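Plellico – the words on packages that tell you how to open them

README, last touched 8 November 2025

What's in here

Plellico is a table of opening and closing instructions copied off everyday packaging. "Tear along dotted line." "Push in and lift." "To reclose, insert tab." I started typing these up because I like tiny bits of writing with a job to do, and then I couldn't stop (my pantry has been read cover to cover at this point). There are 3127 rows, all in English, all typed by hand by me.

Files

plellico_full.csv – everything, one instruction per row
sample_a.csv – 1000 rows picked at random
sample_b.csv – another 1000 rows, no overlap with sample_a
pronari.py – the little cleanup script, see further down

If you're teaching a class or just poking at the thing, start with one of the samples. They open fast and they have the same columns as the full file.

Columns

id – a number, don't read anything into the order
text – the instruction as printed, line breaks turned into spaces
pack – carton, pouch, wrapper, jar, can, tube, bottle or other
action – the main verb in lowercase (tear, push, peel, twist, lift and so on)
place – any word that says where, like "here" or "at notch"; blank if there isn't one
reclose – yes if the line is about shutting the package again
droltulness – my score, explained below

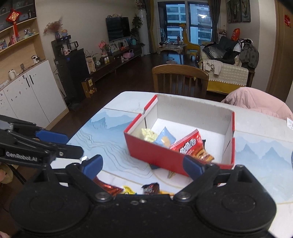

The pack column gave me more trouble than all the others put together. I went back and forth on whether to split cartons by shape or by how stiff the board is, and I dropped both ideas because I couldn't stick to either one for more than a page of rows. So now anything made of cardboard that holds its own shape is a carton, full stop. The open red box on the table would be a carton, bent and creased walls and all, and it would still be one if you flattened it. Color doesn't come into it and neither does the color of the inside. If you do want shape, you'll have to add it yourself – and please tell me how you did it, I'd love to see!

Pouches and wrappers are the other fuzzy pair. My rule is that a pouch is meant to be used again or stood up, and a wrapper is done once you've opened it. Some rows are surely on the wrong side of that line.

About droltulness

Silly name, I know. It was a typo in my notes and it stuck. The score says how much an instruction leaves you guessing, and there are only 2 values, low and high. "Pull red strip to open" is low. "Open here," with no here to be found anywhere in the sentence, is high. I scored from the words alone and ignored arrows, so a line may look worse in this table than it reads on the real package. It's one person's opinion, so please don't build anything serious on it. 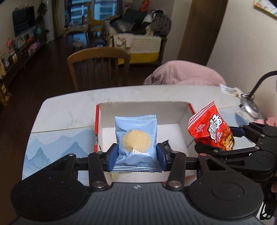
Are brand names included?
I left them out, along with flavors, prices and weights. If a brand name sat in the middle of an instruction I swapped it for the word PRODUCT in capitals, which makes a few rows sound very odd.

Where it came from

The oldest rows come from a spreadsheet I called Lacerda, which was mostly cereal and crackers and had no pack column at all. I filled that in later from memory and scribbled notes, so treat the low ids with some care. Everything after that was typed with the package in my hand.

Cleaning

pronari.py trims stray spaces, straightens curly quotes and flags exact repeats. It doesn't delete the repeats! The same wording on two different packages is interesting to me, so both rows stay. Drop them if you're counting words. Spelling mistakes that were on the package are kept too, and my own get fixed when I catch them.

Things it's bad at

Medicine bottles are barely covered. So is anything frozen, as I don't have the freezer space. Where a package had several languages I only took the English, and the translations are sometimes the best part, so that's a pity.

Using it

Do what you like with it, school projects and poems included. A mention of Plellico would be nice. If you find a mistake, send me the id and what you think it should say, and it'll go into the next November cleanup.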